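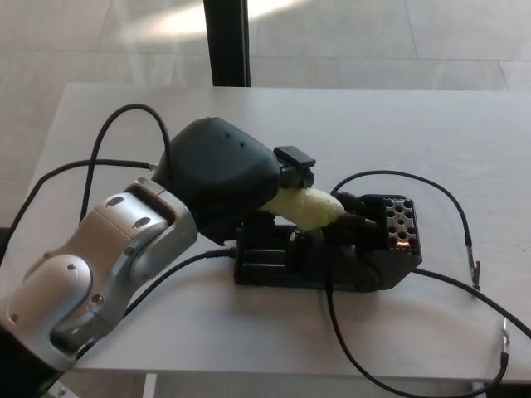 A pale yellow-green shape, a bit lumpy, like a small cucumber or zucchini.

Why Are Cucumbers So Crunchy?

Bite into a fresh cucumber and CRUNCH! What a great sound! A cucumber is mostly water, and all that water sits inside tiny rooms called cells. Each cell is packed so full that it pushes hard against its walls, like a water balloon ready to pop. Your teeth burst them open, and out comes the juice!

Leave a slice on a plate for 4 hours and it gets floppy (try it!). Water has escaped into the air, so the cells sag.

Zucchinis are cousins of cucumbers, and both are fruits. Look for the seeds!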